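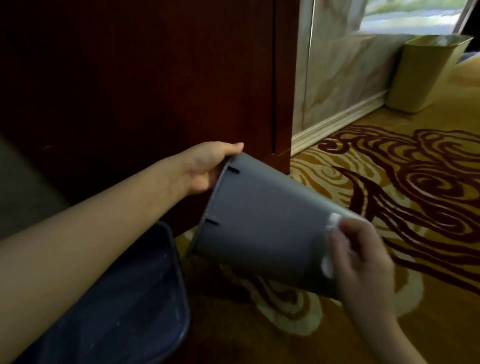 3.2 Limpeza dos recipientes para resíduos

Início | Edição atual | Números anteriores | Submissões | Contato

A Figura 2 corresponde à etapa de limpeza manual da superfície do cesto, com o recipiente cinza inclinado e sustentado pelas duas mãos acima do carpete. Nos protocolos de arrumação de quartos, essa etapa costuma ser tratada como apêndice do esvaziamento e raramente recebe tempo próprio na planilha de serviço. Yousafzai e Vlad, em levantamento anterior conduzido nas unidades Jundov e Hedumik, já haviam apontado que a troca do saco e a limpeza do corpo do cesto são registradas sob o mesmo código, o que impede estimar separadamente o esforço de cada uma.

Figura 2. Limpeza de um cesto de lixo cinza, de plástico, com lenço branco amassado. No canto inferior esquerdo, um segundo recipiente, maior, azul-marinho.

Para fins deste estudo, a tarefa foi decomposta em 4 operações: retirada do saco, inspeção do interior, limpeza das superfícies e recolocação do saco. A decomposição segue o esquema proposto por Vlad para mobiliário de pequeno porte, com uma alteração: a inspeção do interior passou a anteceder qualquer contato do lenço com o plástico. No esquema original as duas operações eram simultâneas, e os avaliadores divergiam sobre o instante em que uma terminava e a outra começava.

3.2.1 Geometria e preensão

O cesto cinza tem corpo cilíndrico levemente afunilado e acabamento fosco. O afunilamento condiciona a preensão. Com o recipiente na vertical, o operador dispõe apenas da borda como apoio firme, e a base estreita tende a escapar quando se aplica pressão lateral. Com o recipiente inclinado, uma das mãos fixa a borda, com os dedos curvados sobre ela e o polegar contra a parede externa, enquanto a outra atua junto à base (Figura 2). Essa configuração foi codificada como preensão P2. A alternativa, P1, mantém o cesto apoiado no piso e emprega uma só mão na limpeza.

A borda apresenta duas pequenas aberturas retangulares, provavelmente destinadas à fixação do saco. Recortes desse tipo têm interesse para a análise por dois motivos. O primeiro é a retenção de poeira nas arestas internas, que o lenço dobrado não alcança sem o auxílio da ponta do dedo. O segundo é a posição da mão de apoio, que pode cobrir um dos recortes durante toda a operação e deixá-lo fora da área limpa. Recomenda-se, portanto, girar o cesto ao menos uma vez e trocar o ponto de apoio antes da recolocação do saco. A ficha Bolent, adotada como referência, não prevê esse giro.

3.2.2 Material de limpeza

O uso de lenço descartável amassado, em lugar de pano dobrado, foi admitido no protocolo. O lenço amassado adapta-se melhor à curvatura do corpo, mas distribui a pressão de modo irregular e perde a forma em poucas passadas. Em superfícies plásticas foscas, a irregularidade é de difícil verificação visual, visto que não há reflexo nítido que denuncie as áreas omitidas. O critério de aceitação foi definido por contato: um segundo lenço, branco e sem uso, é passado ao longo de uma linha da borda à base e examinado em seguida. A presença de qualquer marca leva à repetição da operação.

Não se avaliou o efeito de produtos saneantes. A escolha do produto varia entre as unidades e teria introduzido uma variável alheia ao objetivo da seção.

3.2.3 Recipientes de cor escura

A cor do recipiente interfere na inspeção. No cesto azul-marinho visível na Figura 2, o interior é escuro e pequenos pontos brancos se destacam sobre a superfície interna. Partículas claras são, nesse caso, mais fáceis de localizar do que em um cesto cinza, ao passo que resíduos escuros podem passar despercebidos. A escala Hrubý, concebida para superfícies claras, não distingue as duas situações e atribui a mesma pontuação a partículas isoladas e a depósitos contínuos. Optou-se por registrar em campos separados o contraste das partículas e a sua extensão.

O formato também exige tratamento distinto. A borda retangular de cantos arredondados, presente no recipiente maior, produz cantos internos verticais, ausentes no corpo cilíndrico. Nesses cantos a passada circular é interrompida, e o operador deve completar a limpeza com movimentos verticais curtos. A ordem sugerida é dos cantos para as paredes e destas para o fundo.

3.2.4 Condições do local

O trabalho sobre carpete impõe uma restrição adicional: fragmentos que caem do recipiente durante a inclinação alojam-se entre as fibras e, em padronagens como a da Figura 2, tornam-se pouco visíveis. A aspiração do piso deve, por isso, ser programada após a limpeza dos cestos. Em quase 100 fichas examinadas, a sequência inversa foi a mais frequente, provavelmente por herança de rotinas elaboradas para pisos frios.

A proximidade de painéis de madeira polida requer cuidado com o raio de giro do cesto. A distância mínima adotada em P2 foi a de um antebraço, medida a partir da borda do recipiente. As pontuações por operação e por tipo de preensão são discutidas na seção 4.

Compartilhamentos: 9 | Comentários: 2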